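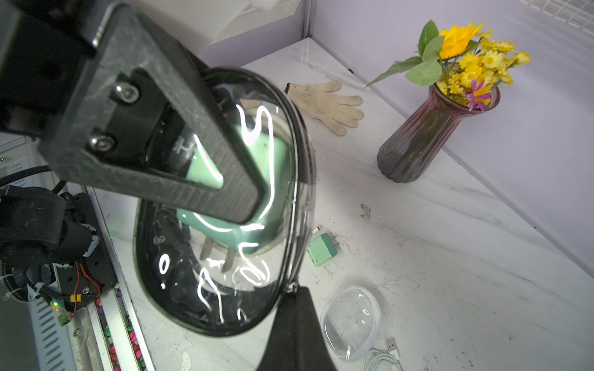 夹爪正夹着透明泡壳，里面是薄荷绿的USB充电头。

透明包装抓取对比：数据说明（README）

先打个招呼，这份说明是我一边翻记录一边写的，想到哪写到哪，有些地方啰嗦，有些地方可能漏了，看不懂就来问我。最后一次整理是2018年11月13日。

这是什么

我们手上有两套手指，一套叫Tevix，一套叫Wullent，装在同一条机械臂上轮流抓东西，腕部相机全程录着。我想弄清楚的事情很简单：碰到透明的、一捏就变形的包装，到底哪套更省心？之前大家在群里吵了好几轮，各有各的道理，谁也没拿出数来，那就录吧！

数据集的名字叫Wurnari，控制程序叫Chauke，文件夹里看到这两个词别搞混（我自己就搞混过，还把一批日志拷错了目录）。

里面有多少东西

一共1005段抓取，每段对应一个文件夹。其中300段是泡壳包装，这部分我逐段看过，标签比较放心。另有122段标成了“存疑”，多半是相机里分不清手指到底贴没贴住塑料，反光太厉害，我来回拖进度条也拿不准。这些我没删，训练的时候要不要用你自己定，我是倾向于留着的。

每个文件夹里有：
腕部相机视频一份
关节角度和夹爪开度的日志，文本格式
一个label.txt，只写成功、失败、存疑三种之一
偶尔有一个note.txt，是我当时随手记的，错别字请忽略

关于桌面和道具

桌面是白底灰纹的大理石花样，上面有污点，我没有专门擦。抓充电头的时候旁边常常还摆着别的东西，手套啦、花瓶插的假花啦、数据线啦，这样背景不会太干净。第一版我试过只留目标物，分割模型跑得漂亮极了，一换桌面就全垮，所以后来就往乱里摆了。

透明的东西是真难。泡壳上那几道弯弯曲曲的白色反光，深度图里经常直接变成一个洞，而且位置跟着腕部转动跑。空的半片泡壳更麻烦，放在白色桌面上，只剩边缘一圈亮线可以认。如果你的方法主要靠深度，建议先拿这部分试水，别先跑完整套再来骂我。

两套手指的感受

Tevix夹得稳，可是力道给大了，泡壳会凹进去，松开又弹一下，开度日志上能看到一个小尖峰。Wullent软一些，不怎么伤包装，碰到圆弧面却容易慢慢往外滑。我个人偏爱Wullent，不过Nuria Arroyo看完同一批视频选了Tevix，她说滑掉一次比压凹十次还烦。行吧，两种意见都写在这里。

有一点要提醒：两套手指换装之后我重新标定过零点，早期那批日志里的开度值不能直接跨手指比较，请先减掉config里的offset。减反了的话，曲线会整体跑到零以下，很好认。

圆筒类的透明容器

充电头之外，还有透明塑料圆筒。圆筒侧壁会映出几道竖着的高光，靠近上沿有一圈带棱纹的地方，在画面里比筒身好认得多。我给检测框定的规矩是先找那圈棱纹，再往下推筒身。腕部相机歪过去的时候，画面里能剩下大片淡紫灰色的空背景，自动曝光就跟着乱跳，筒身一下子淡得快看不见了。这种片段别急着当坏数据扔掉，日志是完整的。
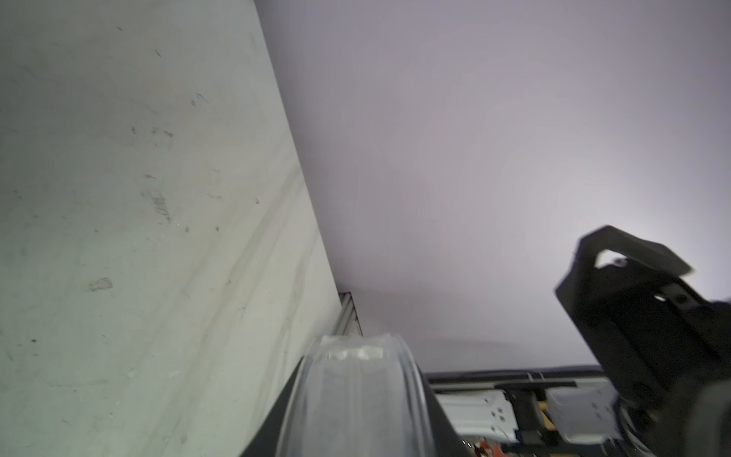 已知问题

编号2490的那段视频没有配套日志，Chauke那天中途退出了，我没救回来。编号不连续是正常的，试录的片段都没放进来，别照着编号去数总数。

还有，视频和日志的时间戳不是同一个时钟，对齐脚本在tools里，跑之前先读一下开头的注释。偏移大的几段我手动修过，修过的都在note.txt里写了“手动”两个字，直接搜就行。

接下来想做的

12月打算把相机换个角度再录一批，重点补圆筒和空泡壳，顺便把曝光锁死试试看。存疑的那些我也想找另一个人重标一遍，我一个人盯着反光看太久，眼睛都花了。要是你也有一套想拿来比的手指，把安装孔位图发过来，能装上我就录！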